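Home Posts Resources Contact

Search this blog
Search

What I Learned From a Year of Respite Hours

Tuesday, July 11, 2023

Our county waiver approved 26 hours of respite care a month for my daughter starting in January of last year. She is an adult now, she has an intellectual disability and epilepsy, and she lives at home with me. I had been on the waiting list long enough that I had stopped checking the mail for the letter.

I want to write down how the first year went, mostly for other parents who have just been approved and think the hard part is over. Some of it is over. You still have a good deal of paperwork left.

The first thing is that the hours do not come with a person. The approval letter had a list of agencies on it, and I called them in order. Two were not taking new families. One never called back. The fourth was Prekent, a small agency on the other side of town, and they had an opening on their intake calendar in 30 days. I took it. If you are offered an intake date, take it, even if you plan to keep calling other places.

Intake was a long visit at our kitchen table. They asked about seizures, medicines, food, bathing, sleep, what upsets her and what calms her down. I had most of it in my head and very little of it on paper. Since then I have kept a two-page sheet by the phone, and I update it whenever a dose changes. Every new worker gets a copy. The neurologist's office was willing to sign the seizure plan, which the agency needed before anyone could be alone with her.

We have had three workers so far. The first left for a job with better hours. The second was fine but my daughter did not take to her, and after a few weeks I asked for a change. I felt bad about that. The coordinator said it happens all the time and had someone else for us within the month. The third is still with us and comes on the same two afternoons each week.

For the first several visits I stayed in the house. I would recommend that. I did not hover, I just found something to do in another room and let them get used to each other.

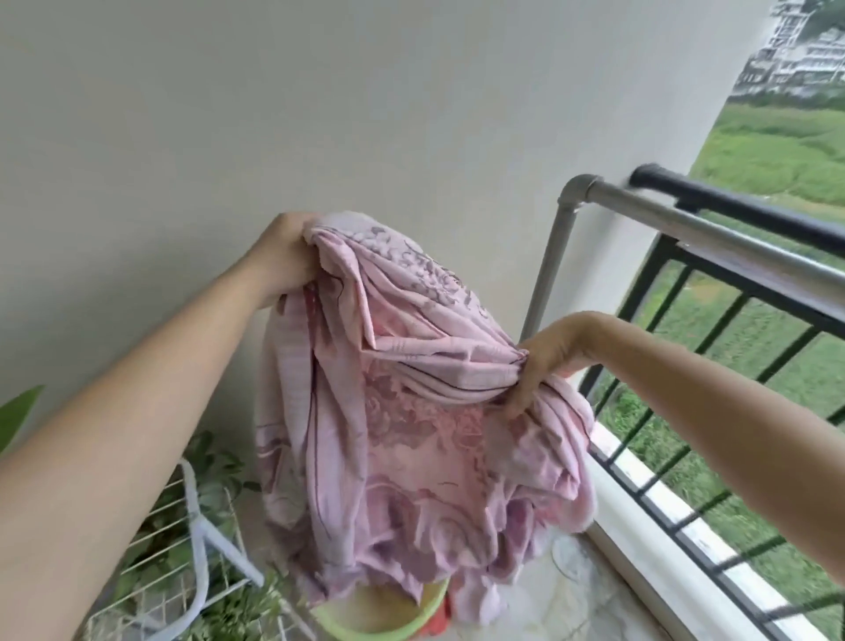 Floral sheet and the green basin.

When I finally did leave, I sat in the car in the grocery store parking lot and checked my phone every few minutes. The next time I went in and shopped. By spring I was using the time for my own doctor visits, which I had put off for years.

The billing is where I made mistakes. Our hours do not roll over. I lost most of one month because I was saving time for a family wedding and did not know that. The timesheets go through an online system called Seta, and both the worker and I have to approve each visit. If I am late, she is paid late, so I set a reminder for Sunday nights. I also keep a paper calendar -- date, time in, time out -- and it has settled two disagreements already.

In the fall I got a notice that our hours were being cut. I had a short window to appeal and I used it. What helped most was the seizure log. I had 73 entries for the year, with times and how long she needed to recover after each one. I sent copies along with a letter from her doctor, and the hours were put back. Keep a log even when things are calm.

My daughter now looks forward to those afternoons. They walk to the Sorerano Center when the weather is good, or they bake, or they do puzzles. She has told me more than once that I should go out now.

I still meet with the parent group at Khaemba Hall on the first Saturday, and there is usually coffee. If you are new to the waiver and want to see what my two-page sheet looks like, write to me through the contact page and I will send you a blank one -- it may take me a few days to answer.

Contact | Copyright 2023, all rights reserved | Back to top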